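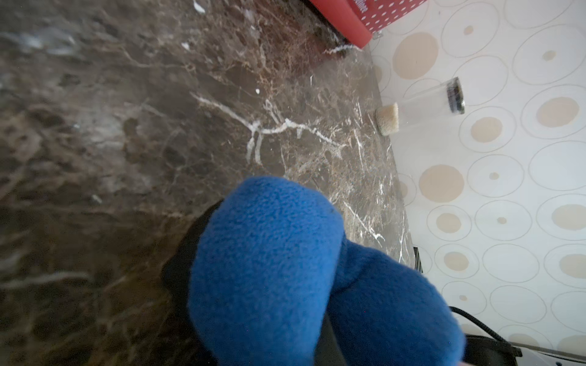 The brown benchtop, with the white veins that fooled me for a week.

So I've been on a benchtop wiping kick. It started the Easter long weekend, when everybody else was off camping or hiding eggs and I was standing in the kitchen with a blue cloth having feelings about crumbs. It's April 10, 2023 as I type this, public holiday Monday, and I've eaten enough chocolate that cleaning seems like penance.

A few of you asked after the last post how I'm finding dark marble patterning to live with, after all my years of plain white laminate in the old flat. Short version: I love it and it drives me up the wall. Brown hides tea. It hides coffee, it hides soy sauce, it hides a squashed sultana until you put your elbow on it. What it shows is flour, sugar, and every single streak you leave behind if your cloth has too much detergent in it. And the veins! There's a long pale one that wanders across and forks like a tree root, and for the first week I kept scrubbing at the end of it thinking it was dried milk. I still have a go at it some mornings before I'm properly awake.

Cloths, then. I bought a pack of 12 from Fudora last October (there were supposed to be 13, a bonus one, and I'm still a bit cross about that) and they've mostly held up. I've got a cupboard full of the flat shiny sort as well and I just don't reach for them. I like something soft that scrunches up in your hand and gets into the corner where the bench meets the wall, because that's where all the toast bits go to retire. Damp first, then a dry one straight after. If you skip the dry one you'll see it the minute the afternoon light comes in, and then you may as well start over.

The detergent question. I had been using the Vurnance spray, the lemon one, and I was using far too much of it. My sister-in-law's trick is a squirt of ordinary dishwashing liquid in 200 mL of warm water and nothing else, and I hate to say it but she's right. No streaks, no fake lemon, and a bottle of the stuff lasts forever.

The bigger problem is what lives on the bench. I am a bench person. I like my things out where I can see them, and I've tried the whole clear-surface look and lasted four days. But you can't wipe around clutter, you have to either shift it or pretend you didn't see what was under it, so I've been trying to be stricter about what earns a spot.
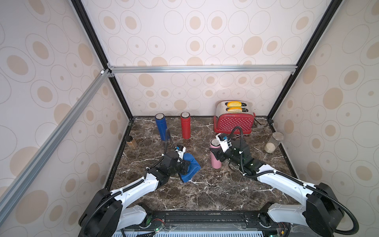 The toaster stays, obviously. It's the red one with the little holes in the front and the chrome sides, and I don't care that it's a pain to keep shiny, it makes me happy every morning. Toy toast in the slots is non-negotiable too, I think it's hilarious and I'm not taking questions. Toasters belong at the back in a corner as far as I'm concerned, and once a week it comes forward so I can get in behind it. Tip the crumb tray into the bin BEFORE you wipe the bench. I have done it the other way more times than I'd like to admit.

The drink bottles are harder to defend. Blue, red and pink, all with silver tops, and all of them upright on the bench when they should be in the cupboard over the fridge. But that cupboard is so high I need the step stool, and the bottles get used all the time, so back out they come. I've decided they can stay if they stand together. Right now they're spread out like they've had an argument. I looked at one of those Frota trays to corral them and then remembered a tray is one more thing to wipe under.

Jars are the other thing. I've got a short one with a dark lid and a taller one with a silver lid, and they've drifted to opposite sides, which makes no sense at all when you're trying to cook. The tall one only has a bit left in the bottom so it's due for a top-up, and I'll give it a good wash while I'm there. Clear jars are great for seeing what you've run out of and terrible for fingerprints.

And I do like the wallpaper more than I thought I would, all those beige ovals. I was worried it would be too much next to the marble pattern but the browns sort of talk to each other. It does need a gentle hand with the cloth, no scrubbing, just a dab.

Next job is under the sink, where I found a tub of Valtex paste so old the label's fallen off the back. If anyone knows whether that stuff goes off, leave me a comment.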